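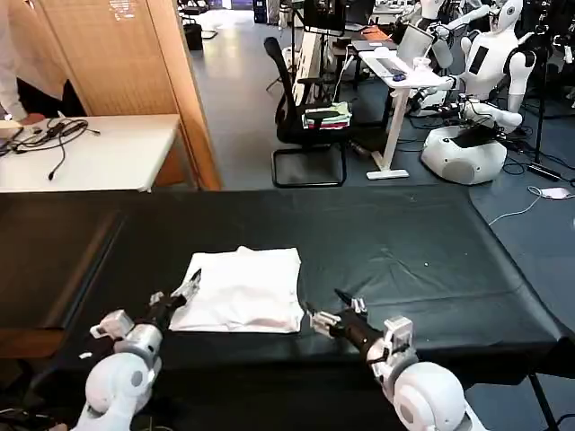
Figure 3. A folded white cloth on a dark table covering.

4.2 What people count as "folded"

I went into this part of the study thinking folding was the easy bit. You take a thing, you make it a rectangle, you put it on the pile. Then Myrtle Zamora and I sat down with the 36 households in Cletholm and asked them when a T-shirt was done, and we spent most of March arguing over the answers.

Plenty of people were perfectly happy with something like Figure 3, where one side sits higher and neater than the other and the edges are a bit rumpled. One man told us a shirt was folded "once it stops looking like a shirt", and I've rather taken to that. Others wanted every edge lined up and would start again over a single crease — even for pyjamas!

We sorted 1370 diary entries by hand (Quang Khương did the lion's share, bless him) and kept two labels in the end, "square" and "square enough". Siyabonga Kruger wanted a third for things that are only rolled or doubled over, but we couldn't agree on where it began, so those went in with "square enough". The surface came up far more than I'd guessed. People who folded on a covered table grumbled about the cover bunching up under their hands, while the bed folders hardly mentioned it. I come back to the bed folders in Section 4.3, together with the question of socks.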